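Shared Kitchen Notes: Dishwashing Order and Counter Use

The second-floor kitchen at Flenmont reopened on 1 January 2024 with a new drain assembly and a new faucet cartridge. The sink is the same single bowl as before. Residents have asked for written guidance on the order of washing, the amount of water to run, and where dishes may wait when the sink is occupied. The following replaces the sheet taped inside the cabinet door, which dates from the previous lease.

Scraping. Plates and pots are scraped into the food waste bin before they reach the sink. The new drain has a finer basket than the old one and blocks sooner. Rice and noodles are the usual cause. A blocked basket is lifted out, knocked into the bin and rinsed from the underside. It should not be pushed down with a chopstick or a fork handle. Two baskets were bent that way last year, and the replacement size has to be ordered through Lewis, the building supply office.

Sorting. Dishes are sorted before any water is run. Glass goes first, followed by cups, flatware, plates and pots. The order follows the amount of grease each class usually carries, and it allows one fill of wash water to serve a full meal for four. Bowls that held oil or chili sauce are moved to the end with the pots, whatever they are made of. Glass with a metal rim is washed by hand and dried the same evening, as water held under the rim leaves a brown line.

Water. Elie Azar metered the hot line over several evenings in May. Washing under a running faucet used 39 liters for a dinner load. The same load washed in a filled basin and rinsed in a second pass used around 14. The basin is kept under the sink. One level teaspoon of detergent is enough for a fill, and a second dose is needed only if the foam has gone before the plates are started.

Flatware and utensils. Chopsticks are washed in a bundle, rolled between the palms under the water, then stood tip up to drain. Tongs are opened fully and brushed at the hinge. Forks are checked between the tines. Utensils may be soaked in a bowl or cup while the rest is washed, with the handles clear of the water if they are wooden.

Pots. A stainless steel pot with residue on the base is filled to a depth of two fingers and left for 20 minutes. If the residue is starch, cold water works better than hot. Burnt residue takes a tablespoon of baking soda and a second soak. Steel wool has been removed from the shelf at the request of Niamh Gilmartin, whose pots were scratched. Nylon pads are in the drawer to the left of the sink.

Waiting dishes. The counter beside the sink may be used as a holding area for up to one hour after a meal. Stacks are limited to plates of similar size or a smaller plate on a larger one. Pots may stand on a plate to keep the counter clean, and chopsticks left in a pot or across a bowl should point away from the counter edge.

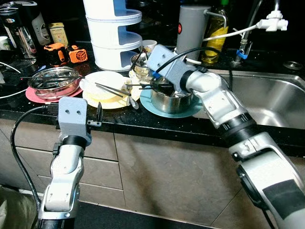 The dark speckled countertop hides drips of oil well, and the surface should be wiped with a damp cloth and then a dry one even when it looks clean. Bottles of cooking oil are wiped at the base before they are put back. Small appliances and the glass kettle stay at the rear of the counter and are unplugged before the area behind them is wiped. They are not to be moved forward to make room for plates.

Water filter. The filter is for drinking and cooking water only and should not be used for rinsing. Prys Meredith keeps the cartridge log and will accept readings from anyone who passes through the kitchen in the first week of the month.

Drying. The rack holds one dinner load. Anything left in it by the following noon will be moved to the Skoko shelf by the window, where owners may collect it. Towels are changed twice a week, and used ones go in the bag on the back of the door.

Corrections to this sheet may be given to Efa Gittins or left in the ground-floor mailbox marked Kitchen. A laminated copy will be fixed above the sink once the soaking times for cast iron have been agreed.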